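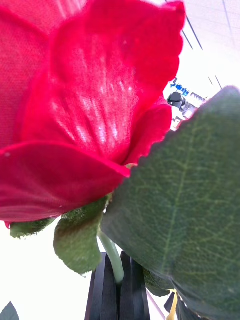 Search this manual

7.4 When the gripper stops short of, or pushes into, a fabric flower

If your Flaren arm has been working happily through a tray of artificial flowers and then begins to close on thin air, or nudges the bloom before closing, please don't worry. It is one of the commonest faults we hear of at Stundthorpe, and it can usually be put right in a few minutes. The trouble nearly always lies in the distance reading, which can go astray when a petal sits very near the wrist camera with a strong light behind it.

CAUTION: Press the stop button and wait for the arm lamp to go out before putting your hand anywhere near the holder. An arm showing fault 19 is only paused and may move again without warning.

1. Press stop, then write down the fault number on the screen. Fault 16 means the reading was lost altogether; fault 19 means it jumped part-way through a move.

2. Ease the arm back by hand until the wrist is well clear of the petals and leaves. Go gently, as a serrated leaf edge can catch on the finger pads.

3. Wipe the camera window with the dry cloth supplied. Loose threads do collect there — more than you might expect.

4. Dim or shade any lamp shining towards the camera from behind the flower.

5. Open the Adum menu, choose Near Distance and set it to 135. Save before you leave the page, or the old figure will come back.

6. Release the stop button and run the slow test at speed 2, keeping a finger on stop throughout.

Note: If you have the older Lindsay wrist, Near Distance is kept under Service instead.

If the same fault comes back during the slow test, leave the arm stopped and turn to section 7.5.

3 comments
12 shares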